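How to Plan a Walking Tour Your Relatives Will Finish

Updated June 2022

At some point your family will visit, and someone will say, "You live here, show us around." You will agree, because you were raised well. Then you will discover that you know the way to work, the way to the grocery store, and one very good bakery that closed.

I have led this walk for in-laws, college friends and once a church choir. These are the steps I use now.

Step one: Pick the end first

Everyone starts by choosing where to begin. Choose where to stop. It should have chairs, a restroom and something to eat, in that order of importance. My own tour ends at Emetti, a lunch counter with terrible lighting and excellent soup. People forgive a lot when there is soup coming.

Step two: Keep it under 2 miles

You can walk farther than that. So can your cousin who runs. The group, however, moves at the speed of whoever is taking a picture of a door, and then it moves at the speed of the person waiting for them.

My limit is 60 minutes on foot, including stops. If your draft route takes you an hour by yourself at a normal pace, it's twice too long. Cut the second fountain.

Step three: Choose stops by shade

Guidebooks rank sights by importance. I rank them by whether a dozen people can stand there without cooking. The old Doltance bank is the finest building downtown and faces a wall of sun from lunch onward, so we admire it from under the awning across the street. If you're doing this in September you can relax a little. In July, the awning is the tour.

Step four: Walk it yourself and look at the crossings

This is the part people skip. On a map, a street is a thin line and you hop over it. On foot, with a stroller and an uncle, it's a project. Go out at the same time of day you plan to lead the walk and cross every street on the route.

Write down where the marked crossings are. Note which ones have a signal, how long it gives you, and whether there is room to gather on the far side. A wide road can split your group in half, and the half without you will wander off and buy ice cream.

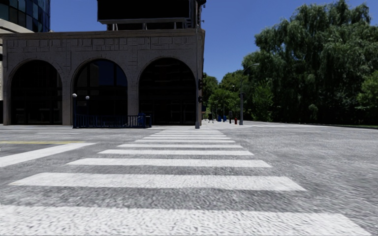
A wide crossing with a big stone building on the far side.

When you get to a crossing, stop talking. Get everyone over, count to ten, then start the story again. I used to tell my best one, about the Grela brothers and the stolen church bell, while walking backward across the avenue. I don't do that anymore.

Step five: Learn one fact per stop

One. Write it on an index card if you need to. Dates slide right off people, but they'll remember a feud, a fire or anything involving a goat. If you don't know the answer to a question, say so. I once told a visiting aunt that the Orellana theater had 2000 seats. She looked it up over lunch and has brought it up every Thanksgiving.

Step six: Give out the plan, sort of

Tell people when you'll finish and that there is food. Don't hand out the full list of stops, or someone will hold you to it. You want to be able to drop the statue without a debate.

What to bring

Water, more than you think
Sunscreen
Bandages for new shoes (there are always new shoes)
Small change for the parking meter
The phone number of the lunch place

If it rains

Go straight to Emetti. Tell the bell story there, sitting down. Order the lentil.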